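Stage fee

A stage fee, also called a house fee, is a charge paid by a dancer to a strip club for the right to work a shift. It is usual where dancers are engaged as self-employed contractors and earn from customers directly. The fee may be flat or may rise with the hour of arrival. At the Sillow, a club in Holent, dancers arriving after 9 pm paid twice the early rate.
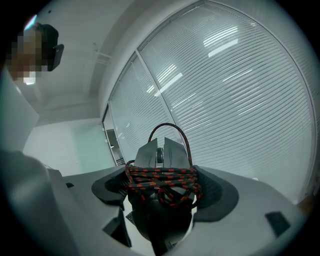 Some clubs also take a share of each private dance, entered against the dancer's stage name and settled at the end of the shift. Unpaid fees may be carried over as a debt to the house.

Critics hold that the fee moves the risk of a quiet night from the club to the worker. Krystyna Bednarek's study of 14 clubs recorded 412 shifts on which takings fell below the fee. Urmas Juška has argued that fixed fees are easier to check than commission.

See also: Table dance; Tipping out; Self-employment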